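Session 3 handout: visit to the Didton open day

2. Demonstration: handling of clothing

The demonstration covered hand-held grippers used to record manual tasks in ordinary homes. The operator works the tool by hand, and the recorded motion is later used to train an arm. Soft items are treated separately from rigid ones, as their shape changes with every contact.

Points to note: finger opening before approach, choice of grasp point, and overlap between neighbouring garments. A T-shirt with one sleeve lying over another garment is a typical start state.

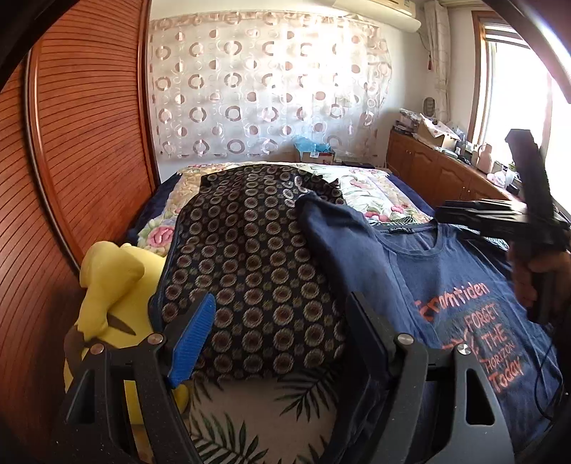 3. Questions for Monday

a) Which grasp point would you choose on the T-shirt, and why?
b) The Didton set holds 3000 recordings, 14 of them rejected at review. State two likely grounds for rejection.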